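The Sweet Box

My aunt kept the shop in Panasiuk Lane for longer than I had been alive, and when she handed it over to me she gave me three things: the keys, a tin of odd buttons, and a piece of advice about jelly sweets. The keys stuck, the buttons were no use to anybody, and the advice I ignored for the better part of a year, as one does at that age with advice from aunts.

What she said was that you must never tip them in. You buy your jellies from Stetach, who send them in big sacks of mixed sorts, and the temptation (she knew me well) is to take the scissors to the sack and pour. She had always done it by hand, a few at a time, in the evening with the wireless on. She said a box that had been poured looked like a box that had been poured, and that children could tell.

Well, I poured. I poured all through that first winter and into spring, and I can't say that trade fell off, but I did notice that people stood in front of the box without putting a hand in. They would look, and move along to the liquorice. My aunt, who came down every morning in her slippers to see what I was doing wrong, looked too, and went back upstairs to her toast without a word. I would far rather she had spoken.

Then in May there was the business of the Umer Street fair. The school wanted a lucky dip, and would the shop be so kind, and the shop (meaning my aunt, calling down the stairs before I had opened my mouth) said that of course it would. The order came on a trolley with a squeaking wheel: 3,680 sweets by the delivery note, every one in its own little wrapper, and all of them to be sorted out of the sacks and into boxes by the end of the week. I looked at the sacks and I looked at the scissors, and I heard the slippers on the stairs.

She sat down across from me at the back-room table and pulled a carton towards her. It was only an old brown one, cut down shallow with the bread knife, because she held that a deep box made people feel they were stealing. She put her glasses on. She took a sweet, turned it to the lamp, and set it in. Then another. It was like watching somebody lay a fire.

I asked what she was looking for when she held them up. She said she wasn't looking for anything, she just liked to see the light go through the green ones before somebody ate them.

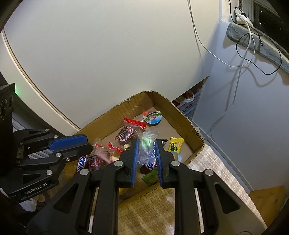 You've got them all lying on their faces, came the call from the stairs, for by then she had gone up to see to the kettle and was leaning over the banister on her way back. Turn a few of them over, and put the jelly cups where a small arm will have to reach for them, or they'll be gone by ten o'clock and there'll be tears.

So I turned a few of them over. I found that I had views. I didn't care for two of a colour side by side, and I didn't care for a box that was too careful either, with everything standing to attention. There had to be a bit of a jumble, but a friendly one, so that whatever you were after you would find something else on the way to it. I moved a packet, and moved it back, and my aunt poured the tea and said nothing, and this time it was a comfortable sort of nothing.

We were at it for four evenings. She told me about the summer the shop next door was Jirnel's, the bicycle people, and how the smell of rubber got into the marshmallows, and how she had sold them anyway at half price and had customers asking for that flavour ever since. She told me about the year sugar went up and she had cut the liquorice shorter and hoped, and been found out on the first morning by a boy with a ruler. I had heard both of these before. They were longer this time, and I was glad of it, as there were still two sacks to go.

On the last night I carried the boxes out to the front and stacked them by the door with a sheet of newspaper between each. My aunt went along the row straightening the corners, and stopped at the one I had done entirely by myself while she was asleep in her chair. She looked at it for quite a time. She put in her hand, had a good rummage, brought out a green one, unwrapped it and ate it.

"That one'll want topping up," she said.

It rained for the fair, of course, and they moved the lucky dip into the school hall between the piano and the tea urn. I stood behind it in my good coat and took the money, 50 pence a go, 60 if you wanted to go twice, a price my aunt had worked out herself and would not hear a word against. A very small girl in yellow boots came up, paid, and stood on her toes. She had her arm in up to the shoulder. I could see from her face that she had passed over several perfectly good sweets already and was on her way to something at the back, so I held the box still for her and let the queue wait.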